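Housekeeping Operations, Unit 6: Bed Making and Room Turnover
Trurkeo College of Hospitality, Anstead campus

Read this handout before the practical. Bring it with you, along with the linen chart from Unit 5.

## 1. Why beds get their own unit

The bed is the largest object in most guest rooms and the one guests judge first. It also takes more of a room attendant's time than any other item except the bathroom. Most complaints about cleanliness that reach a front desk concern one of the two.

In this unit we cover linen types, stripping, making, and the checks that come after. Turndown service is a separate topic and comes up in January.

## 2. Linen terms

**Mattress pad.** A quilted layer that sits directly on the mattress. It protects the mattress from sweat and spills. It is changed when marked or on a set schedule, depending on the property.

**Bottom sheet.** Either flat or fitted. Fitted sheets are faster to put on but harder to fold and press, and the elastic wears out. Many commercial laundries prefer flat sheets because they go through the ironer without trouble.

**Top sheet.** A flat sheet placed between the guest and the blanket or duvet. It goes on with the finished side facing down, so that when the head end is folded back the finished side shows.

**Duvet and duvet cover.** The duvet is the filled insert. The cover is washed between guests. The insert is not, unless it is stained.

**Triple sheeting.** A method that uses three flat sheets: one under the guest, one over the guest, and one on top of the blanket. It is common in properties that do not use duvet covers.

**Par level.** The number of complete sets of linen a property holds for each bed. One set is on the bed, one is in the laundry, and the rest are on the shelf. Par levels come back in the worked problem in section 6.

## 3. Stripping the bed

Strip before you dust. Pulling linen off a bed releases lint and dust, and it settles on every flat surface nearby.

1. Wash your hands and put on gloves.
2. Check the bed and the floor near it for guest property. Phones, glasses and jewelry are the usual finds.
3. Remove pillows and take off the cases. Put the pillows on a clean chair, never on the floor.
4. Remove the duvet or blanket and check it for stains.
5. Loosen the sheets on all sides, then fold them inward toward the center. Do not shake them.
6. Put used linen straight into the bag on the cart. Do not use a sheet to mop up a spill.
7. Look at the mattress pad. Replace it if it is marked or damp.

Sheets with blood or other body fluids go in a separate marked bag. The procedure is in the Unit 2 handout and will not be repeated in the practical.

With the bed bare, check the seams and corners of the mattress for signs of bed bugs. Look for small dark spots, shed skins, and live insects. If you find any of these, stop work, leave everything in the room, and report to the supervisor. Do not move linen from that room to another.

## 4. Making the bed

The order below is for a bed with flat sheets and a duvet. Work on one side as far as you can before walking to the other. An attendant who crosses back and forth for every layer walks a long way over a full shift.

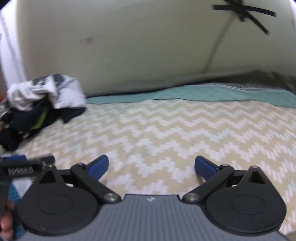
*Fig. 1. Bed against a cream wall.*

Where a bed can be pulled clear of the wall, pull it out far enough to stand behind the head end. Lock the wheels if there are any. If the bed is fixed, tuck the head end first while you still have slack in the sheet.

1. Straighten the mattress pad.
2. Center the bottom sheet using the middle crease. Leave an even drop on both sides.
3. Tuck the head, then the foot, then the sides.
4. Miter all four corners (see below).
5. Lay the top sheet, finished side down, with its top hem level with the head of the mattress.
6. Lay the duvet in its cover. The closure goes at the foot.
7. Fold back the top sheet over the duvet by the width your property uses.
8. Case the pillows and place them with the open ends facing away from the door.

### Mitered corner

Tuck the end of the sheet under the mattress. Pick up the loose edge a forearm's length from the corner and lift it onto the top of the mattress so that it makes a triangle. Tuck in the part that hangs below. Bring the triangle down and tuck it under. The fold should lie at an even slant and be tight enough that you can't slide a finger under it.

## 5. Lifting and posture

Bend at the knees when tucking. Lift the mattress with one hand only as high as the other hand needs. Face the bed squarely instead of twisting from the waist. Heavy mattresses are a job for 2 people, and you are expected to ask.

## 6. Worked problem

The Gutham Hotel has 100 rooms, each with one bed. It keeps a par level of 6. How many complete sets should it own?

100 × 6 = 600 sets

The Eberhard Inn owns 1014 sets and also runs at a par level of 6. How many beds can it supply?

1014 ÷ 6 = 169 beds

Now work out how many sets the Gutham would need if it added a second bed to every room. Show your working.

## 7. Before the practical

- Closed shoes, hair tied back, no rings with raised stones.
- Practice the mitered corner at home on any flat sheet.
- Reread section 3. The stripping order is graded separately from the making.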